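Section 6. Comparing Grippers on the Open PC Bench

This section of the Jiterley bench guide covers swapping and comparing grippers on the computer disassembly task. You should already have finished the arm set-up and safety checks. If the arm has not been homed since the last power cycle, go back and do that first.

We love this task for gripper trials. A desktop case packs in wide flat targets, thin tabs, deep pockets and a lot of loose cable, all within a small reach. A gripper that looks great picking up blocks can get humbled pretty fast in here, and you learn a ton from one afternoon with it!

6.1 Getting the bench ready

1. Lay the tower on its side on the slotted table with the side panel off and the motherboard facing up. Butt it against the table stops and clamp it. It must not slide when you push on the drive cage with one hand.

2. Unplug the power cord from the case and leave it unplugged for the whole session. The power supply stays in the case, and it must never be opened.

3. Stand the printed fixture on the left of the case. The test card goes upright in its slot. Check that the fixture is seated flat, as a tilted card will throw off every placement you make with it.

4. Route the arm cable so it has slack at full wrist rotation. Run the wrist through its whole range by hand in freedrive and watch the cable the entire time.

Caution: A cable that hangs over the open case can catch on a bracket or a memory latch. If it drags at any point in the range, re-tie it higher on the arm before you go on.

5. Mount the first gripper, tighten the wrist screws in a cross pattern, and connect the gripper lead. Start with the Robotiq if you have one. Most of our saved waypoints were taught with it, so it makes a handy baseline.

6. Jog to the waypoint named DRIVE_HOVER at slow speed. Keep a hand on the stop button the first time.
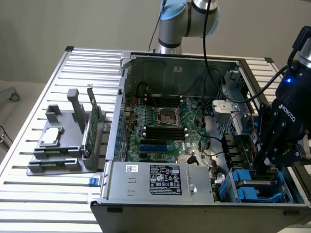
7. Open and close the fingers fully at the hover height. Listen for scraping, then lower the tool in small steps until the fingertips are level with the top of the caddy handles. Save this as a new waypoint with the gripper's name in it. Please don't overwrite DRIVE_HOVER (Ross Kerr has rebuilt it from notes once already, and he'd like that to be the last time).

Note: Every gripper has its own tool length. Enter it before you jog down, even if the new one looks the same size as the old one. The Vanhove adapter plate adds to the length too, and it's easy to forget.

6.2 Choosing finger settings

Start gentle. You can always add force, and blue plastic handles are harder to find than you'd think.

Force: begin at the lowest setting that holds a spare caddy against a light tug.

Speed: slow for the first pass on any new part. Once the approach is clean, bring it up a step at a time.

Opening: set the fingers just wide enough to clear the tab on both sides. Fully open fingers are tempting, but the bay is tight and the outer edge of the bracket will find the drive cage before the fingertips find the tab.

Fingertip pads: Samira Hourani tested the Skindard pads against bare metal fingers in January and liked the pads better for the tabs. Bare metal was better for the card, where the pads were a bit too thick to get a clean release. Try both and write down which you used. It makes a bigger difference than the force setting does, which surprised all of us.

6.3 Checking the approach with the wrist camera

The fixed camera is good for seeing the whole bench. For the last bit of travel you want the wrist view, and this is where the fun starts. Small tilts that you'd never notice from the side show up right away.

1. Switch the viewer to the wrist camera and lock the exposure. Ribbed and shiny metal will fool auto exposure every time the arm tilts.

2. Look for both fingers in the view. If you can only see one, the camera bracket has rotated. Loosen it, turn it back and tighten it again.

3. Bring the drive carriers into view and compare the angle of the fingers with the angle of the tabs. Correct the wrist, not the case.

4. Look for cables between the fingers and near their path. Move any loose ones by hand with the arm stopped, then re-check the view.

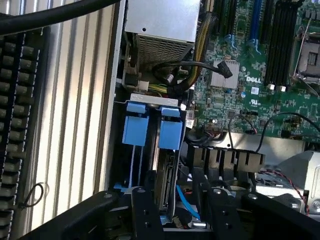

6.4 Running the comparison

1. Run two slow practice passes with the new gripper. These don't count.

2. Run five scored attempts on the drive tab, then five on the test card. Put each part back by hand between attempts.

3. Score each attempt as clean, touched or missed. "Touched" means the part was gripped but the tool bumped something else on the way.

4. Save the camera recordings under the gripper's name and note the pads, force and speed in the bench log.

5. Swap grippers, re-enter the tool length, and repeat from 6.1 step 5.

Caution: Stop the arm before reaching into the case. Paused is not stopped.

If a gripper misses every attempt, send the recordings to Nisreen Sabbagh before you change any settings. She keeps the comparison sheet for both the Jiterley and Dillcombe benches, and a full set of misses is really useful to her.

Section last revised February 2020.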